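Magazine > Homes & Habits > Features
News Features Recipes Letters Subscribe
Print this article | E-mail to a friend

The round table at Skalinbridge

By Trinh Doãn

My aunt kept a round table in her hallway for most of her life, and I don't believe a single meal was ever eaten at it. Parcels went there, and hats, and the good scissors when she could find them. I thought of her in August, when I spent a long and very happy day at the Skalinbridge hall, where the Gindov packing circle has been meeting for 16 years.

They do have long tables too, the white sort that every hall owns, and those fill up with cables and bags before anyone has their coat off. But the boxes get done at the round one. You can come at it from any side, turn the box a little, and there is always room for another pair of elbows – or a cup of tea, if you are careful!

The circle sent out 1,407 boxes last year, nearly all of them plain white. Mrs. Henríquez, who taught me to fold a lid (my first three were dreadful), likes them that way because a plain box leaves room for a nice ribbon. I came home with two, and they are sitting in my own hallway now, waiting for a table. 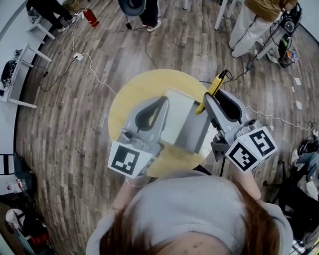
A white box on the round table, with the long tables behind.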